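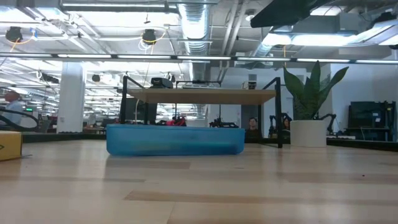 Bench Tops, Shelf Frames and Bins: Frequently Asked Questions

These answers apply to the Coltlow bench program as supplied to open-plan offices and shared workrooms. For chairs, partitions and floor cabinets, see the separate pages.

Bench tops

What is the top made of?
Solid ash staves, glued edge to edge and finished with three coats of clear lacquer. Grain and streaking differ from one top to the next. We match tops within a single order for overall tone only. If two benches are to stand end to end, state this on the order form so that both tops are taken from the same batch.

What sizes are available?
The standard top is 221 cm long. Depths are 70 and 80 cm. Tops can be shortened at the factory but not lengthened. Shortening on site voids the edge warranty unless the cut edge is sealed the same day with the lacquer kit.

Gloss or matte?
Both. Gloss is easier to wipe down and shows dust sooner. It also reflects ceiling lights and whatever is placed on it, which some people find tiring over a full day. Matte hides small scratches better but holds on to pencil and marker. The two finishes cannot be converted on site.

How do I clean the top?
Use a damp cloth and a few drops of dish soap, then a dry cloth. Work along the grain. Do not use window cleaner, steel wool, scouring powder or anything containing acetone. Dundudar Surface Wash is approved for both finishes at the dilution printed on the bottle.

There is a white ring or haze on the lacquer. Can it be removed?
Usually, if the mark is recent. Leave the area uncovered overnight in a dry room. If the haze is still there, rub it lightly with the felt pad from the care kit. Marks older than a few weeks have normally gone below the top coat and need relacquering.

Can I leave cardboard boxes on the bench?
Yes, for short periods. Printed board can transfer color to the lacquer when it is damp, and yellow and red inks are the worst for this. Grit caught under a box will scratch the top when the box is dragged. Lift boxes, and put a mat under any that stay longer than a week.

Can I clamp things to the edge?
Clamps with a flat pad are acceptable on all sides. Use a backing plate on the underside for anything heavy or anything that puts leverage on the edge. Tighten until the part no longer shifts, then stop. Pads without a rubber face will leave a dent.

Shelf frames

What is a shelf frame?
A raised shelf on steel posts that stands on the bench or is bolted through it. The posts are powder coated black and the shelf board matches the bench top. It gives a second level for small items and leaves the bench surface underneath free.

Freestanding or bolted?
Freestanding frames have rubber feet and may be moved at any time. They should carry light items only. Bolted frames need four holes through the top and are recommended wherever people lean on the frame, run cables down the posts or attach accessories to them.

How much clearance is there under the shelf?
Posts come in three heights. The middle height accepts every bin in the current range with the lid on. With the low posts, only the shallow bins fit, and you will need to pull them forward to open them. Measure the tallest item that has to slide underneath and allow two fingers above it.

The frame wobbles. What should I check?
Check in this order:
1. Bench feet. Most reported wobble comes from the floor.
2. The hex screws where the posts meet the shelf board. They settle in the first month and need a second tightening.
3. The rubber feet. A missing foot leaves that post 2 mm short.
If the frame still moves, contact us with the part code stamped inside the left post.

Can I put a monitor on the shelf?
Not on a freestanding frame. Stand the monitor behind the frame or use an arm fixed to the bench. Small devices and power supplies are fine on the shelf, provided their vents are not blocked.

How should cables be routed?
Down the back of a post, held with the supplied clips, then along the rear edge of the bench. Leave a loop of slack at each end. Cables lying across the front half of the top get caught by bins, and the cable normally loses. Route thick cables and tubes at one side of the bench and keep the bend wide.

Bins

Which bins go with the benches?
The Frerichs shallow tub is stocked in translucent blue, translucent gray and clear. It is rectangular with rounded corners and sized to sit under the shelf with its long side facing forward. Lids are sold separately.

Why translucent?
You can tell whether a bin has something in it without opening it. You cannot reliably tell what. Label the long side.

Do the bins scratch the table?
A new bin does not. A bin that has been pushed across a concrete floor picks up burrs on its base and will then mark a lacquered surface, gloss especially. Run a hand over the base before putting it back on the bench. Burrs can be taken off with a fine sanding block. Bins used on the floor are best kept on the floor.

Can the bins go in a dishwasher?
No. They warp slightly and the lids stop closing. Wash by hand in lukewarm water and dry upside down.

How many bins should one bench have?
One in use on the surface, the rest on a shelf or rack nearby. Benches with several open bins tend to turn into storage, and the working area shrinks to whatever is left at the front.

Is the blue the same from year to year?
Close, with small variation. The supplier changed its pigment in January and newer bins are a little paler. The dimensions are the same and old lids fit.

Layout and surroundings

How much room should be left behind a bench?
Allow 90 cm where people walk and 120 cm where someone sits with their back to the bench. Columns count as obstructions. Do not place a bench so that the only route to an exit passes between it and a column, and keep exit signs visible over the shelf frames from a seated position.

Do plants cause problems?
Only when they stand on the wood. Plant pots sweat and leave rings. A floor planter beside the bench is the better choice, and upright species such as snake plant take up little width and drop very little. Keep the planter far enough away that the leaves do not brush the work surface.

Can a bench stand in direct sun?
It can, but the top will darken over the first year. Anything left in one spot will leave a lighter patch of its own shape. Move bins and frames from time to time until the color has settled. The lacquer is tested to 3,000 hours of lamp exposure for cracking. That test says nothing about color.

What goes in the cabinet and what stays on the bench?
This is up to the user. The layout guide by Hedvig Söderlund, included with every order, suggests clearing the bench to one bin and the fixed equipment at the end of each day, with shared tools returned to an open rack and everything else behind a door.

Ordering and service

Can I see the bench before ordering?
Yes. A gloss top and a matte top are set up side by side at the Vasum showroom, with low and middle shelf frames. Visits are by appointment, and the last slot is at 4 p.m.

Are spare parts available?
Feet, clips, hex screws and single posts are kept in stock. Shelf boards are made to order. Quote form 218 for parts under warranty. Parts outside warranty are ordered through the normal basket.

What does the warranty exclude?
Water rings, ink transfer, dents from clamps without pads, and holes drilled by the customer outside the marked positions. Normal darkening of the wood is not a defect.

Do you collect old tops?
Only when delivering new ones, and only if the legs have been removed.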